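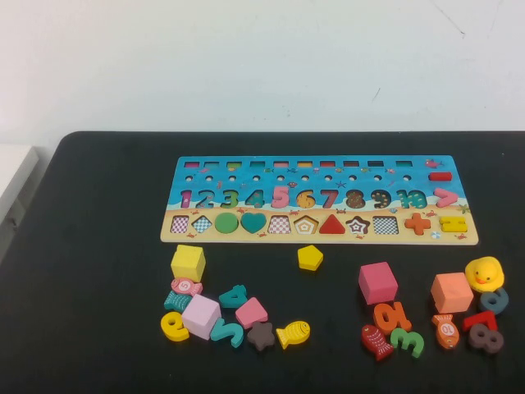

Fitriani Nasution reckons you should never audition for a chorus with an aria you only learnt last month, and I've been fretting over her comment on the other thread ever since. I've sung alto in a church choir for 13 years and I'm trying for the Hastine opera chorus in August. They want one piece in Italian and one in English. My Italian one is fairly new to me – do I risk it, or go back to an old song I could sing in my sleep? Also, do they mind if you hold the music?

Search the help pages Go

Fitriani Nasution
That was me, sorry to have worried you! I did say aria though. If yours is one of the old Italian songs everybody learns from the yellow book, you've got months and you'll be fine. I sang for Drirkville with something I'd had three weeks and went blank at the second verse, hence my strong feelings. Sing the Italian to anyone who'll sit still for it, and get somebody to check your double consonants, as panels do notice those. Take the music in with you. I've never known a chorus master mind, as long as you look up now and again.

clollow_bass
just sing loud, they always need altos

Ngui
I'd go with the old song. They're listening for blend and whether you can hold a line, and you'll breathe better in something you know. Ask about sight-reading too – mine had a page of it and the letter hadn't said a word. The theatre seats nearly 300, which felt enormous after our church hall, so I had a quick hum on the stairs first to settle myself. Bring a clean copy for the pianist, taped so it opens flat, and mark your cuts in pencil. Parking behind the theatre is hopeless after six.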